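Sovutby opens its home fittings and storage floor in March

Feb 3, 2018, Tikholm. Sovutby is opening a whole floor for the parts of a home that people touch every day and rarely get to try before they buy! The new space at the Brennan building covers 600 square meters and brings bathroom fittings, wardrobes and clothes storage together for the first time, right beside the desks where our own staff work.

We wanted visitors to meet the products at full size, on a wall, at the height they would be at home. Come in, reach up, see if the shower head clears your tallest teenager.

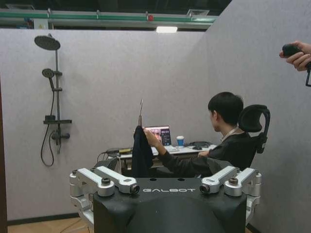

Black shower set with overhead and handheld heads, on the partition by the work desks.

Clothes storage gets just as much room. Racks are shown with real clothes on them, long coats included, so it's easy to judge how much floor a full rack takes and whether a lower shelf is still handy once everything is hung. The dark wood rack pairs turned finials on the posts with a slatted shelf, and we're very fond of it with lighter hangers.

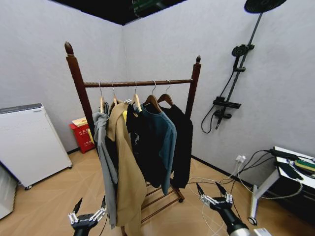
Doğukan Taşdemir, who tried the floor early, said he had always bought racks too short for his winter coats and went home to measure the hallway again.

The floor opens in March with 58 room ideas and a printed planning guide, free to the first 200 visitors. Fitting advice is free too, so bring your measurements (a sketch on an envelope is fine). Parking is behind the building, on the Gridport side.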